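Blog > Diamonds & Gems > Trade Visits

Filed under: Diamonds, Cutting, Open Days

An afternoon at the Enholm cutting works

Enholm opens its workshop to visitors once a year, in April. I have written here about the retail end of the diamond trade often enough, and I wanted to see how a stone gets from rough to finished. I signed up for the two o'clock group. There were 12 of us, and most of the others worked in jewelry stores.

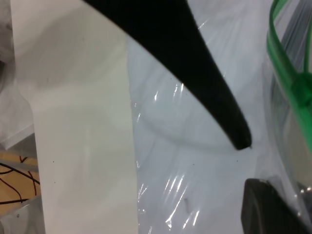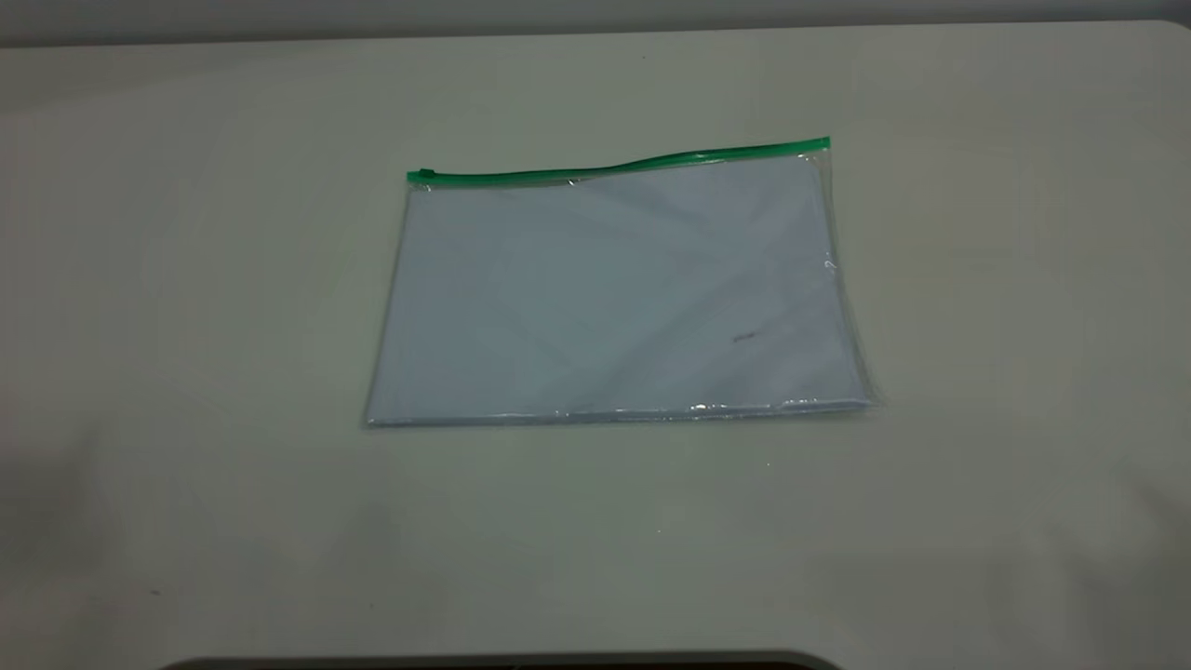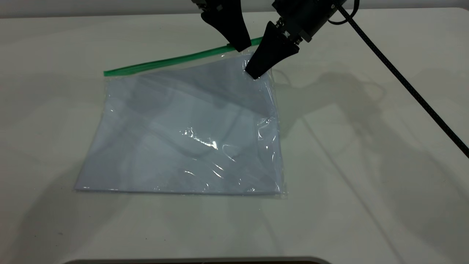
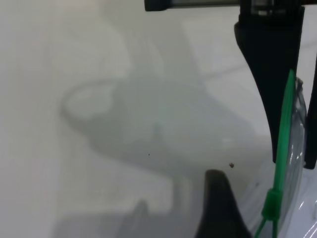 Andri Nägeli mentioned, while we were waiting at the sign-in desk, that the yield figures cutters give to visitors are nearly always for good octahedral rough, and that a flat or twisted piece can lose far more. I kept that in mind for the rest of the tour.

We began in planning. Each piece of rough is scanned and the software suggests several ways to cut it. The planner does not always take the first suggestion. We were shown a stone where the computer wanted one large round and the planner had chosen two smaller ones, a round and a pear, because the inclusion would have ended up under the table of the large stone. The combined weight was lower but so was the risk. She had spent 40 minutes on it.

Sawing is now done by laser. It is quiet and there is very little to look at through the window of the machine. After sawing comes bruting, where the stone is rounded against another diamond. Enholm still does this by hand for fancy shapes and sends its small rounds to Bhatt, a contract shop, where the work is automated.

The polishing room was the part I had come for. The wheels run flat, like a record player, and are dressed with oil and diamond powder. A polisher sets the stone in a holder called a tang, lowers it, lifts it after a few seconds, looks through a loupe and lowers it again. Diamond is harder in some directions than in others, so he has to find the angle at which the wheel will bite. The man I watched did this mostly by ear. He let us listen to the difference between a facet that was cutting and one that was not. I could hear it on the second try.

Grading came last. Enholm does its own sorting before a stone goes out to a lab, and the sorters work against a set of master stones for color. We each got a tray of 5 loose rounds to put in order. I got the two ends right and the middle wrong.

There was a short talk on origin tracking. The works uses a system called Trakard, which ties each finished stone to the scan of its rough. Nanna Eyvindsson asked what happens when a parcel has been mixed before it reaches the cutter, and the answer was that such parcels are sold without an origin statement. I thought that was a fair reply.

Prices were not discussed. Coffee was served in the front office, and the tour ended at ten past four. The bus back to Ruren leaves from across the street.

We use cookies to remember your settings and measure visits to this site. Accept | Manage preferences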